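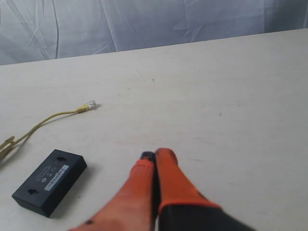 Slavica Kneževič told us in January that the cable would be harder than the arm, and that we should leave twice the time for it. We left half of what she suggested. This report covers the second stage of Rana, our arm build at the Curnomcombe shared workshop, and it is mostly about the cable.

Task

The arm has to pick up a network cable by the plug and push it into a port on a small black network device. Peiyu Li wrote the motion code, Deming Liang did the gripper, and I did the bench setup and the logging.

Gripper

Both fingers have an orange rubbery covering. Our first fingers were bare printed plastic and the plug turned in them whenever the cord pulled sideways. Deming went through 7 finger shapes before we settled on the rounded tips. They hold well, but they are wide, and the wrist camera loses sight of the plug for the last part of the approach.

Bench

We use a pale tabletop with white fabric hung behind it. The yellow cord shows up clearly against both. The clear plastic of the plug does not, so the code looks for the yellow boot and works out the direction of the connector from there. Creases in the fabric gave us false edges until we cropped the top of the picture.

Results

We logged 295 attempts. The arm picked up the plug and kept hold of it in 187 of them. Most of the failures were cases where the cord lay in a tight curve and sprang back when the fingers closed — a stiffer cord is worse for this.

Insertion is not finished. The device slides when the plug presses on it, and it can end up at a new angle. It has keyhole slots on the underside, so Olaia Iglesias suggested a base plate with two screws. The plate is drawn but not cut, as the Cidthorpe laser cutter is booked.

Next stage

Cut the plate, move the wrist camera back, and repeat the pickup runs with the cord laid out straight. Peiyu also wants to slow the last part of the approach.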